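Desik open day, 27th September
Posted by vaida_j
Went to the Desik demo. Two arms, one bedroom, litter on the carpet and a bin by the bed.

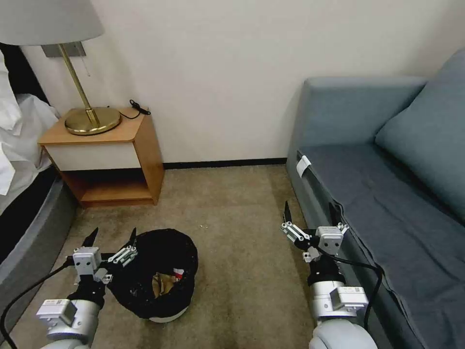

I stayed for 12 pickups and it dropped 2 - both wrappers.

kmock849
Too slow for me. I'd have done the room myself.

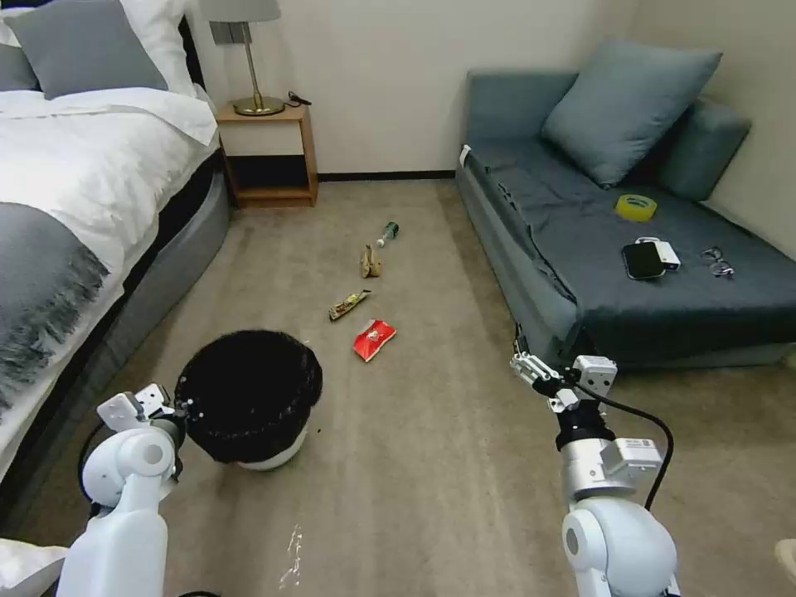

Darius disagrees, speed can wait until it stops dropping things.

carmela.v
Menard's newsletter covers it too.
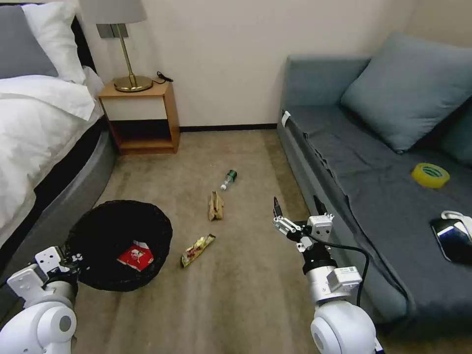

Issue 3, p. 12
Same demo, no mention of the drops.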